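Careers > Tronau site > Operations > Table operator

Table operator, packing and sorting (8 posts)

Datix is moving part of its hand packing at Tronau over to robots. The robots learn from people, so we need staff to do the ordinary jobs at a table with a hand-held gripper in each hand. Typical items are wire baskets and boxes of plastic wrap.

You would work 24 hours a week, in two shifts. Current packers can apply and keep their grade. Packing experience helps, but we train everyone. You must be able to stand for long periods and repeat the same task up to 200 times in a shift.

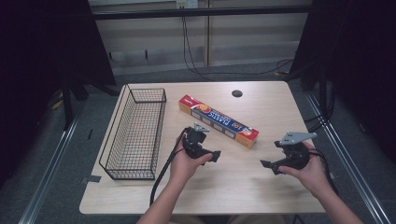 Tronau, March. Packers who transfer will have their old post held open until the trial ends. Line speed targets do not apply at the tables. Breaks are the same as on the floor.

Apply in writing to Kirsten Bergmann, quoting post 532. Questions about grades and transfers go to Kalevi Manninen in the staff office.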